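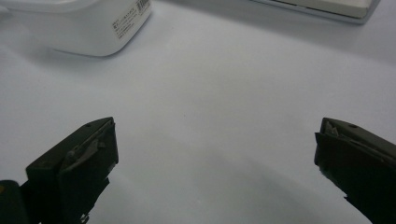 Faculty and Staff Notes
Friday, February 15, 2019

When the Riscombe Center reopened its shared workroom this winter, most of the comments sent to the front office concerned the tables. The former ones, dark and heavily scratched, had been in use since the building was first occupied. Their replacements are pale, smooth and free of seams, and the Center's facilities office has asked that they be kept as clear as possible between bookings.

The office is led by Man-lok Hsueh, who joined the Center from the Chow Library and oversaw the purchase. In a conversation held in his office last week, he described the choice of surface as the decision that took the longest.

"We looked at wood grain and we looked at black," Mr. Hsueh said. "With a pale top you can see a crumb, a pencil mark or a small screw right away. People find what they dropped, and they wipe up what they spilled."

He acknowledged that the choice had its critics. Several staff members felt that a light gray-white finish would look cold under the ceiling lights, and one department asked whether the tables could be covered with cloth. The office answered by replacing the lamps in the workroom with softer ones. "The glare was the real complaint," he said. "Once the light was softer, I stopped getting letters about the color."

Each table cost $599, including delivery. The former tables were offered to other departments, and three remain in the basement awaiting collection.

I-hsuan Yu coordinates bookings for the room and wrote the guidelines that now hang beside the door. They ask users to bring only what the session requires, to store chargers and small boxes on the shelves when they are finished, and to leave the tabletop wiped and dry. Ms. Yu said the wording went through several drafts.

"The first version ran to two pages," she said. "It had a paragraph on coffee. We cut it down until it could be read by someone standing up with their arms full."

Her main concern is the small items that collect along the edges of a table during the week. She keeps a bin for them under the window and sends a message to all users on the last working day of each month. Anything unclaimed after 30 days goes to the reception desk. "Most of it is white plastic, and most of it looks the same," Ms. Yu said. "Please write your name on the bottom."

On the matter of cleaning, Mr. Hsueh asks that users avoid abrasive pads and use the cloths supplied. The office tested several products before settling on Clenitz, a mild spray that is kept in the cupboard beside the sink. Faint specks in the finish are to be left alone, he added, and should not be scraped with a blade.

The workroom seats 40 and may be booked in half-day periods. Requests are made through the Uvik calendar, and groups needing the whole room are asked to write to Ms. Yu directly. A second room on the same floor will receive matching tables in May, during which time bookings there will be suspended.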